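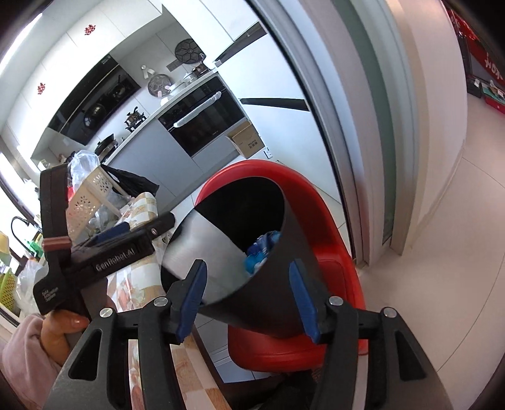 Hand-held gripper with a black funnel between its blue pads, in a home kitchen. July 2020

I think school robotics clubs should spend less time in the gym and more time in the kitchen. There, I said it!

I help out with the Tisden club, and for years our whole calendar pointed at one day in February. The kids built a machine to push foam blocks around a flat, taped-off floor, we paid the 450 dollar entry fee, and then the thing sat in a closet. They learned plenty (mostly about batteries). But a foam block is the same shape every time, and it's always where you expect it.

A kitchen isn't like that. Try picking up a funnel -- go on, think about where you'd put two fingers. The wide end or the narrow one? And what about a plastic bag, which doesn't even have a shape until you grab it? Our 15 students argued over that stuff for a whole afternoon, and I loved every minute. Two of them who had never said a word at a build session were suddenly the loudest people in the room.

I know the other side. Parents like trophies, and a contest gives you a score you can put in a newsletter. The Peluvel club spent 300 hours on their last entry and they're rightly proud of it. I'm not saying quit. I'd just like half the year back for ordinary chores and odd-shaped things, and I'm bringing it up at our next planning night.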